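Search this site Search

Filed under: Food & Drink, Small Business

Forty loaves before 6 a.m. That's a slow morning at Gulitz, the rye bakery on Rorine Street. The owner talks fast, shapes faster. Started with 18 loaves and a borrowed oven. Flour from Breloslow, always. "Tried cheaper. Went back in a week," she says.

Rye is sticky, moody stuff. "You can't knead it like wheat. Leave it alone." Her starter gets fed twice a day — holidays too. Does she eat the bread herself? "Heels only. With butter, to much butter."

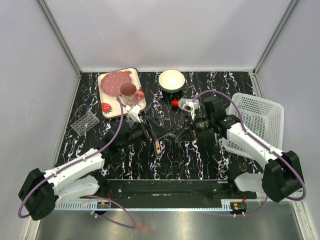
A regular at the counter says the caraway loaf is better on day two, and she agrees, mostly. Next up, a seeded roll for December. Then a nap.

58 comments 472 shares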